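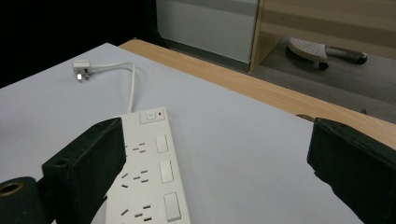
25/01/2018

Handheld gripper, Karras jaws against the Wistton set. Task is the power strip: close on the body, press the master button, then the three rockers.

Karras jaws are chunky and grip the strip fine across its width, but the left one hides the sockets from the camera when the strip sits close to it. Wistton jaws are slimmer and slip on smooth plastic. Ran 5 passes with each.

White plug on white board is hard for the Wuritz tracker. Try a darker sheet.

To do: move the camera mount up 2 mm, rerun with Karras only, log as 701.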